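4.3 The open day as an evaluation setting

Most of what we learned about the tabletop system in its first year came from a lab with the door shut. The Vandcombe open day took the door off. Over a single day, 220 visitors passed the workbench in groups of 10 or so, each group expecting to see lunch get made, and each bringing a private theory of how long that should take. We had told them eight minutes. We should have told them nothing.

The schedule called for one kitchen task per group: the robot was to work with a sandwich on its plate, the tray underneath, and whatever dishes and cutlery had been laid out for that session. The layout was changed between groups by one of the authors, who was asked to set things down as he would at home. His home is evidently a relaxed one. We kept his arrangements as they were, on the grounds that a visitor's kitchen would be no kinder to the planner – and that tidying the bench in front of a crowd looks like cheating, even when it is only tidying.

Operators were told to narrate. This was a request from the Esthorpe partners, who had run a similar day in March and found that people will forgive a slow arm if someone is talking. Our operators had no training in this and fell back on reading out the names of software states. One group of schoolchildren was still chanting "pre-grasp" in the parking lot. 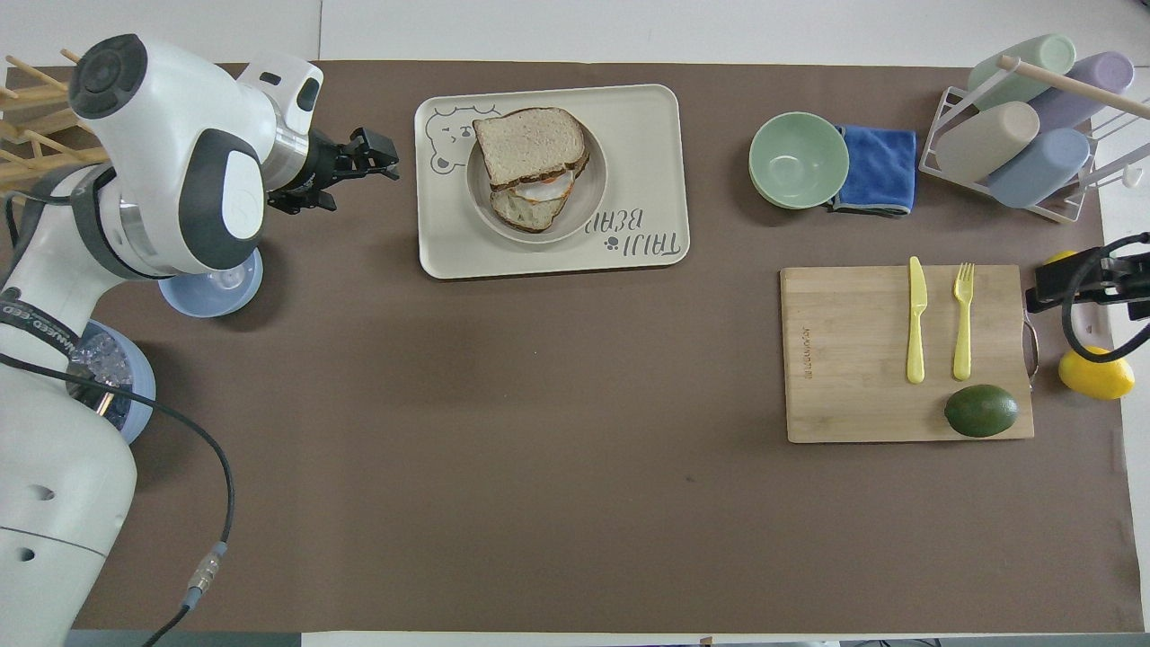
Figure 7. Work surface during a sandwich session, with one arm at the tray and a second gripper at the cutting board.

Mwanaisha Mutiso objected, in the comments collected at the exit, that a demonstration in which the staff choose the task is a recital, and that she would have liked to hand the robot something of her own and see what it made of it. Several other cards made the same point with less grammar. We think the objection is fair. The tasks were ones we had rehearsed, and the only freedom left to the visitor was where to stand.

It does not follow that the day was useless as evidence. Rehearsed tasks still go wrong, and they go wrong differently with people leaning over the bench. Pauses that had passed without remark in the lab were now read as thought, reluctance or, in one written comment, sulking. Visitors seemed to judge the arm mostly by these pauses and hardly at all by its path, on which we had spent the better part of a year. Smooth motion drew no comments whatsoever. A stop before the gripper closed drew a great many, most of them addressed to the gripper.

We therefore treat the open day as a study of the audience, with the robot as apparatus. Section 4.4 sets out how the exit cards were coded and where the two coders disagreed, chiefly over whether "it's trying its best" should count as praise.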